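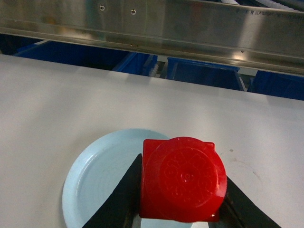

6/28/26
By Napaporn Tanasarn

If your living room floor looks anything like mine, you'll be happy to hear the Sturnthorpe toy swap is coming back in September! I stopped by the library to get the details from Thitima Ratanaporn, who's running it again, and she told me 200 families came through last year. I was one of them, and I went home with more than I brought (oops).

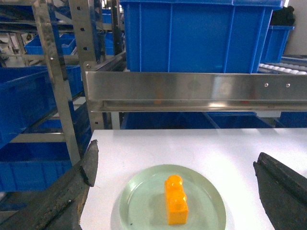 An orange two-stud toy brick on a round plate.

The rules are pretty simple. You bring up to 50 toys, you get a ticket for each one, and you spend the tickets on whatever you like. Loose building bricks go by the scoop this time, three tickets a scoop, which my kids are already arguing over.

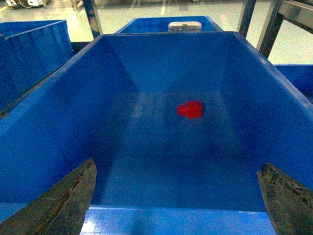

One small red piece at the bottom of a blue bin.

Drop-off starts the week before at the library's side door, and Thitima would love it if you sorted things at home first.
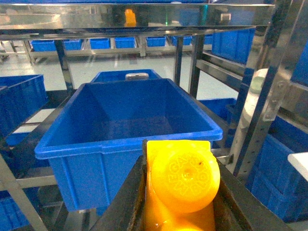
Puzzles and board games need all their pieces, so please check before you pack them up. For the small plastic stuff, a big open crate like the blue one here is great, with your name taped to the rim. Stuffed animals are still a no, sorry!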